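Refurbishing the office Dell, part 2: stripping it down

2018-01-16

The first post covered the reasons for keeping this desktop instead of buying another one. The short version is that a replacement was quoted at 1,500 and the old tower had no fault I could find except dust and a tired hard drive. I set aside an evening for it and got most of the way.

The side panel came off without tools. I ran the machine unplugged for a day first, then held the power button down for a few seconds to drain whatever was left in the supply. Mirta Cisternas, who used it before me, had stuck a list of passwords inside the door. I have returned it to her.

Order of removal was cooler, memory, expansion card. The heatsink on this board is held by four captive screws and should be loosened in a cross pattern, a turn or two at each corner. If it refuses to lift, twist it gently. The old paste had gone to chalk and the twist broke it free. I labeled the memory modules with masking tape by slot number, which saves an argument with the BIOS later. 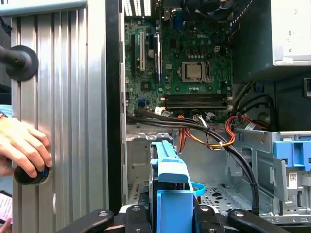 I left the power wiring in place. The factory routing on these Dells is decent, and the loom under the memory slots is tied where it needs to be. Cutting ties to make things look neater only gives the wires room to wander toward a fan. The one thing I would change is the length of the main bundle, and that can't be changed without a different supply.

Dust removal was done with a one-inch paintbrush and a vacuum held a few inches away. Work from the top down and finish with the vents. Hold the fan blades still with a finger while brushing, or the bearing takes the abuse. The rear grille needed a second pass.

For the socket retention lever, press down and slightly outward before lifting. I cleaned the processor lid with isopropyl and a coffee filter, which sheds less than paper towel. The new paste is Koseo, a dot the size of a grain of rice in the center.

The replacement drive is a 430 GB Skirby pulled from another machine. It passed a long self-test with no reallocated sectors. Sólveig Vídalín asked under the last post whether the blue latches can be bought separately. Ragnarsson lists them as a spare, sold in packs of 2, but I haven't ordered from there and can't vouch for the fit.

Still to do: reinstall the cooler, swap the coin cell, update the BIOS and run a memory test overnight. Temperatures before and after will go in part 3.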